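Section 2. Before You Order: Planning the Bench and the Budget

Complete this section before you send a purchase request. Delivery takes 6 weeks from the day Weltthorpe confirms the order, and changes made after that restart the clock.

1. Measure the table. The arm mounts at one side and reaches across the top, so leave that side clear of shelves and walls.

2. Decide where the base will sit. It can stand on a surface next to the work table, as long as the two are close enough for the gripper to reach the objects.

3. Choose the gripper. The Buviron two-finger set is included in the base price. Other fingers are quoted separately - ask for the price with spare pads.

4. Plan the cable route. Allow slack at the wrist for the full range of motion.

CAUTION: Do not run the cable under the base or through a walkway.

5. Set aside $50 for practice objects. Kitchen items in mixed shapes and sizes work well. Include a few with handles, and something round and small.

6. Add a line for service. The yearly plan is $1944 and covers parts and one visit. Without the plan, keep a repair reserve of $2000.

NOTE: The service plan cannot be added once the arm has been in use for a full year.

7. Check storage. You will need floor or shelf space for the shipping case. Keep the case for the life of the arm, as returns in other packaging are not accepted.

8. Send the completed form to Filippos Balaskas in Orders. Questions about mounting or reach go to Hrvoje Atanasov. Orders received by noon on Wednesday are confirmed the same week.

If you are buying for more than one bench, fill out a separate form for each.
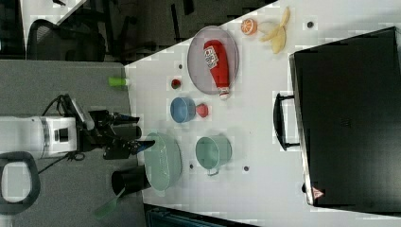 Figure 2-1. Arm at the side of a white work table, with kitchen items set out.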